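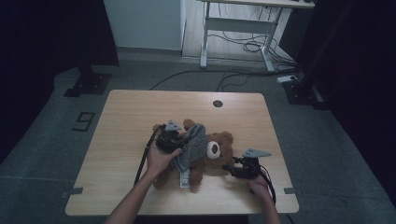 Page 18 of 451

Sandemer Community Help > Toys and Textiles > Care and Repair

Dressing a long-haired teddy bear in a knitted garment without spoiling the fur

woolandbutton
Member, 8 posts

Good evening to all. I hope this is the correct section, I did not find one only for bears.

I have a brown teddy bear with quite long fur and a gray knitted garment for it. The bear is old enough to deserve some respect but it is not an antique. My problem is the dressing. Each time I put the knit on the bear, the fur under it goes in the wrong direction, and it comes out at the neck and at the arms in small dirty-looking bunches. When I take the knit off again, the fur is flat on the chest and full of gray fluff. The fluff is very visible on the light muzzle, and from there I remove it with my fingernail, which I think is not a good method.

I have tried to dress the bear sitting and standing. Now I put it on its back on the table, and this goes better, but the head is heavy and rolls to the side, and then the knit makes a turn around the body and I must begin again.

My questions are these. Is it better to start with the head or with the arms? Must I brush the fur before, or after, or both? And can I do something with the knit so it does not leave its fluff everywhere? I do not want to wash it if I can avoid it. The yarn is very soft and I am afraid it becomes a small hard thing that fits nothing.

There is also the white tag. I would like to keep it on, but it always looks out from below the garment. Perhaps somebody has a solution which is not scissors.

Thank you in advance for your patience with my long message.

plumline587
Member, 587 posts

Hello and welcome. I dress bears for the winter window of a small shop in Cavthorpe, so I have done this many times, and also many times wrong.

The fur first. Long pile has a direction, like the hair of a cat. On most bears it runs down the belly, but on the arms it can run to the paw or to the shoulder, depending on how the maker has cut the fabric. Move your hand over each part slowly. One way it will be smooth and the other way it will stand up against you. You should know this before you bring the knit near the bear, and you should pull the knit always in the smooth way.

Brush before, yes. Use a pet brush with wide metal pins, or a clean comb with big teeth. Do not use a fine comb on long fur. Hold the fur near the fabric with your other hand, and comb only the ends, then go deeper little by little. If you start at the root you will pull hair out of the backing, and it does not grow again, unfortunately. 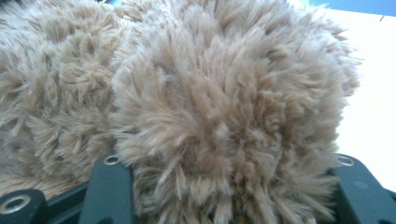 Long pile, beige-tan with paler tips.

When the fur makes tufts like this, it is not necessarily dirty. Fur of this length likes to make points by itself, and some people find it nice. I would open them with the fingers only in the places where the knit must lie, so on the chest, the shoulders and the top of the back. If you brush the whole bear until it is like a cloud, it becomes bigger, and then your garment is suddenly too small. I made this mistake with a bear who had a fitted vest, and in the end I wetted my hands and pressed him down again.

Now the order. I do it in this way:

Put the bear on its back on a firm table with a folded towel beside each ear. The towels stop the head from rolling.
Gather the whole body of the knit in your hands, from the bottom edge up to the neck opening, as you do with a sock.
Stretch the opening with your fingers and bring it over the nose first, then over one ear, then over the other ear. Fold the ear flat while it passes.
Put your own two fingers into the sleeve from the outside end, take the paw, and bring it through to you. Do not push the arm from inside.
Pull down the front, then lift the bear and pull down the back.

If the neck is too narrow for the head, do not fight with it. Begin from the feet and bring the garment up over the legs and the belly. Many bears have a narrower bottom than head. For a scarf all this is not needed, of course. You lay it flat on the table, put the bear with the neck on top of it, and close it in front.

After the dressing, take a blunt knitting needle or the handle of a teaspoon and go once along each edge, under the knit, always with the pile. The little bunches will lie down.

For the tag I fold it up once against the body and hold it with a single loose stitch in a thread of the same color as the fur. The stitch goes through the tag's fold and through a bit of the bear's fabric. You can cut this stitch any time and the tag is as before. Please do not use glue or a safety pin. The pin leaves rust when the room is humid.

grandhall_attic
Member, 18 posts

Just put it in the dryer on cold for some minutes, the sweater I mean, and the fluff is gone. Bear the same. I always do this and had never a problem. Maybe with the bear in a pillow cover.

plumline587

I would be careful with this for the bear. Even on cold the drum is often still warm from the last load, and the synthetic fur curls at the ends from heat and stays curled. Also some eyes and noses are glued. For the knit alone, in a closed mesh bag, I have less worry, if the dryer is completely cold.

ambertoggle
Member, 451 posts

I can add something about the fluff, as I knit with this type of yarn.

First you should find out which yarn it is. Take one strand at a place where it does not matter, for example at the inside of a seam, and look at it very near. A spun wool has long fibers which are turned together. A chenille has a thin core and short soft fibers which stand out of it on all sides. The chenille loses its short fibers at every cut end and at every place where it is rubbed. It can lose them for years. The wool loses mostly at the beginning, and then it becomes quiet.

For both I do the same first treatment. I go outside, or over the bathtub, and I shake the piece many times. Then I lay it on a towel and press a damp rubber glove on it, lifting straight up again. Do not rub. Rubbing brings out new fluff and you will never finish. After this the piece goes in a bag in the freezer for one night, and in the morning I shake it again. I learned the freezer from the leaflet of the Amaral yarn which I buy, and I cannot explain why it helps, but for me it helps.

Also check for twisting. A narrow part of a soft knit, such as a sleeve or the end of a scarf, turns around itself like a rope when you pull it through an opening. In this form it takes hold of the fur and drags it along. If you feel resistance, stop, go back a little, and let it turn open before you continue.

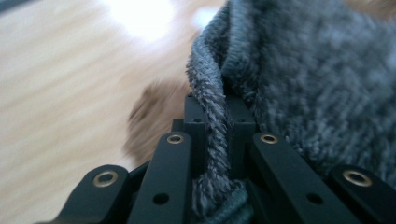

plumline587 writes that she agrees about the twisting, and that with fuzzy yarn she puts a sleeve of thin silk paper around the bear's arm first, so the knit slides over it, and she takes the paper out by the paw at the end.

Yes, the paper is a good idea. I would use the white one, as the colored paper can give color if the hands are a little wet.

For the muzzle, please leave the fingernail. Take a piece of painter's tape, press it first on your trousers so it is less sticky, and then touch the muzzle with it very lightly. On a short light pile this removes the gray fibers and leaves the rest where it is. If some fibers are deep in, a soft toothbrush, dry, with small movements away from the nose.

And if you must wash the knit one day: cool water, a drop of baby shampoo, no twisting, dry flat on a towel. Draw the outline on paper before the washing, then you can pull the wet piece back to its size.

woolandbutton

Many thanks for these careful answers. I have done the towels beside the ears, and the head stays now in its place. I was pulling against the pile on both arms, this I did not know at all. The freezer is for tonight.

One small question remains. If the garment stays on the bear for the whole winter, is this bad for the fur below?

ambertoggle

It will be flat but not damaged. Take the knit off once a month, comb the chest, let it stand one night without, and dress it again in the morning. Check for moths at the same time if it is wool. In the Plundisska group, where we exchange patterns, there is a longer page about moths and stored knits, you find it under "Storage".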